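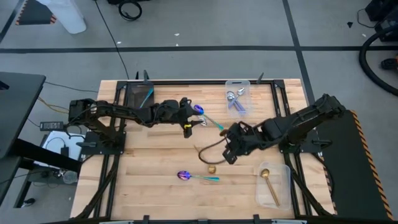

Can I still register my late mother's allotment plot in my own name, or does it go back to the waiting list?

Sadik
It depends on the tenancy agreement, so please look there first. On our site in Purngate the agreement has a paragraph called "Succession". It says that a close relative can take over the plot if they write to the site office within 17 weeks. If there is no such paragraph in yours, the plot normally returns to the list, but you may still ask. Write a short letter with the plot number, your mother's name and your own address, and keep a copy. I did it by post and the reply came in September, which was slow, but it was positive.

Stekarmont
I agree with the above, with one small addition. The shed and the greenhouse are often a separate matter from the land. In my case they belonged to the family and I was allowed to take them away - also the water butts and the fruit cages. Ask for this in writing before you move anything. Also check if the rent is paid until the end of the year, so that you do not pay it twice.

Ogbonna
My uncle had his plot from 2000 and when he died they gave it to the next person on the list, we were not asked. So do not wait. I don't know about the rules in other towns.

Sadik
I forgot to say: continue to keep the plot tidy while you wait for the answer. Our site sends a warning letter if the weeds are high, also when the tenant has died, and it is not a pleasant letter to receive at such a time. Cutting the grass paths was enough for us.

Contact us | Copyright Purngate Community Help | Back to top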